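Staff Discussion Board > Operations > Mixed goods picking at Pakitz

Topic: Robot picking trial and the effect on station duties
6 replies

Posted by H_Munoz_Ops, 08:40
Colleagues are reminded that the robot picking trial at the returns hall enters its second stage in February. The arm will take single items out of the metal bin and pass them to the sorting belt. Station staff will continue to handle anything that it leaves behind. The work is carried out with our supplier, Orevent, and the revised duty sheet is available from the shift office.

Questions about duties, breaks and training may be posted in this thread. Questions about individual contracts should be sent to me directly.
Hortensia Muñoz, Operations

Posted by bench_four, 09:15
Thank you for the notice. The duty sheet states that one person will "oversee" two stations. At present each station has its own picker. Could Operations confirm whether overseeing includes clearing jams, refilling the bin and recording faults? If so, that is three duties where there was previously one, and the sheet allows no time for the recording.

Posted by K.Ticona, 09:52
I am the staff representative for the returns hall and I share the concern raised above. During the first stage we kept our own log. Over one shift the arm was offered 1470 items and called for a person 80 times. Most calls were short, but they did not arrive evenly. A colleague could stand for half an hour with nothing to do and then be needed at both stations at once.

I would ask that the second stage be run with one person per station until the calls fall.
Kevin Ticona

Posted by Gindon_transfer, 11:06
I must respectfully disagree with the previous post. I worked at the Gindon site when a similar arm was introduced there, and one person to two stations was manageable after the first few weeks. What made the difference was training. Each of us received 21 hours, including time on the control pendant, and we were permitted to stop the arm and restart it without waiting for an engineer. Under the Pakitz sheet, a restart still requires a call to Maintenance. That rule should be changed before anyone argues over numbers.

I would add that my shoulders are in a better state than they were when I leaned over a bin all day. This ought to be given some weight.

Posted by bench_four, 11:31
No one at our end wishes to go back to leaning. My objection is to the grading. If I am to stop and restart a machine, judge whether an item is safe to grip and write up the fault, the post is no longer a picker's post and should not be paid as one. The Gindon staff were regraded, as I understand it. Perhaps the previous poster could confirm.

The goods matter too. Gindon handles cartons of a regular shape. We receive whatever the customer sends back, and it comes soft, hard, shiny or clear, often in the same load. A box can be gripped by its sides. A piece of folded cloth has no sides to speak of, and the gripper must close on whatever part stands up.

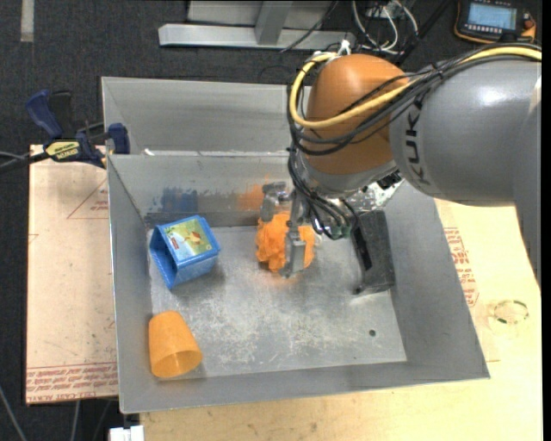
For this reason I do not believe that the Gindon figures can be carried over to our hall without a fresh trial. The hardest items are also the ones that lie close to the walls, where a person would simply tilt the item away with a finger. These are the calls that take longest, and the sheet treats them in the same way as any other.

Posted by Gindon_transfer, 12:18
We were regraded, one step, after the trial had closed and not before it. I accept the point about cartons.

Posted by H_Munoz_Ops, 15:45
I have discussed the above with the shift office and with Morgan, the company that maintains our lines. The position is as follows.

For the first 60 shifts of the second stage, each station will have its own member of staff. The figure will then be reviewed with Mr Ticona, using the station log and the representative's log together.

Staff who complete the pendant training will be authorised to restart the arm after an ordinary stop. Emergency stops will still be referred to Maintenance.

The recording of faults will be given ten minutes at the end of each shift. Calls for items against the bin wall will be entered under a separate heading.

Grading falls outside the trial and I am unable to settle it here. It has been placed on the agenda of the next pay meeting, and written statements from station staff will be accepted until the end of the month.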